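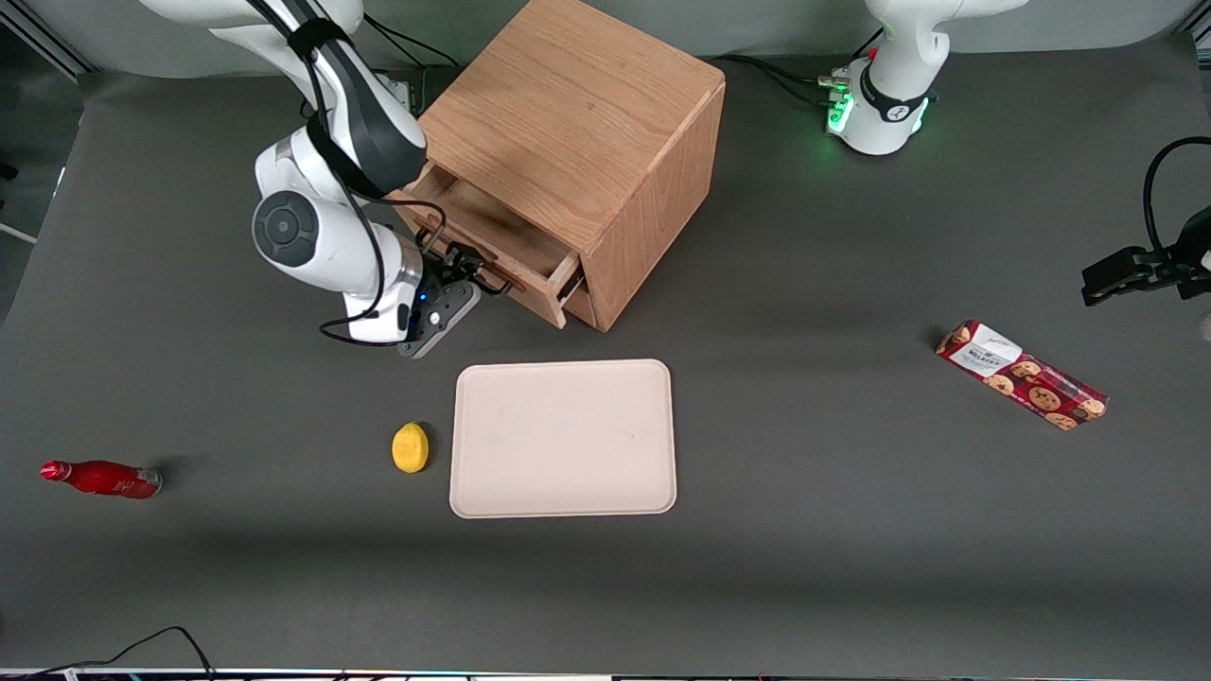

Report by M. Baranauskienė
Research Liaison Officer, Westeck

Visit to the Caltska manipulation laboratory

Westeck was invited in June to send a small party to the Caltska laboratory, where a group has been studying how two-armed robots learn everyday handling tasks from human demonstrations. The visit formed part of our regular exchange with research partners and lasted one full day. This report sets out what we were shown and the points our members may wish to follow up.

The morning was given over to the method. The group's question is a practical one: when a robot is taught a task made up of several steps, is it better to record the whole task from start to finish each time, or to spend part of the recording effort on the steps that tend to go wrong? Opening and closing a drawer is one such step. The fingers must meet the front at a suitable place, and a small error in position at the start grows as the drawer moves. The laboratory had noticed in earlier trials that most failed attempts could be traced to a few seconds of contact with the drawer front.

The approach, known within the laboratory as Kakov, divides the recording time in two. A first set of demonstrations covers the complete task. The learned controller is then run on the robot, and an operator takes over whenever it begins to stray. Only the correction is kept, together with the short stretch of movement leading up to it. These pieces are added to the first set and the controller is trained again. For the study presented to us, the group had collected 958 full demonstrations and 147 corrections.

We then moved to the work area. Two white arms share a plain grey table with a small wooden cabinet, whose single drawer is used for the contact trials. The right arm handles the drawer while the left stays parked, and the other objects are set out in front: a cream tray, a lemon, a red bottle laid on its side and a box of cookies. Our hosts explained that the objects are moved between trials and the cabinet is turned by a small amount, so that the controller cannot depend on a fixed layout. The choice of objects is deliberate. A lemon rolls, a bottle on its side can be gripped well only from certain directions, and a flat box offers little height for the fingers.

Members of our party asked why the laboratory uses a fixed camera for its main view when the arms often hide part of the cabinet. The reply was that this difficulty is wanted. A controller that has learned only from clear views tends to hesitate when the gripper passes in front of the handle, and the corrections have proved most useful in exactly those moments.

The results were presented after lunch. With full demonstrations alone, the controller completed the drawer step in 64 of every 100 trials. Once the corrections had been added, the figure rose to 93. The group was careful to say that these trials were all carried out on one cabinet. A second cabinet with a stiffer runner gave weaker results, and work on it continues. A comparison was also made in which the same operator time was spent on further full demonstrations. This brought a gain, though a much smaller one.

There was a useful discussion of cost. Taking over from a moving robot calls for more skill than recording a task from rest, and new operators at Caltska complete 29 practice sessions before their corrections are accepted. Several of our members felt that this would be hard to match in a smaller laboratory – the training hours alone would exceed what most of them can set aside in a term. Our hosts agreed, and are looking at whether corrections from less experienced operators might be used if they are given less weight in training.

The day closed with a short session on record keeping. Each correction is stored with a note of the step in which it occurred, and the party found this simple habit worth copying whatever method is in use.

Westeck thanks the Caltska laboratory for its welcome and for the time given to our questions. Members who wish to receive the group's trial protocol should write to the liaison office. A return visit to Westeck is being arranged.

9 Jul 2018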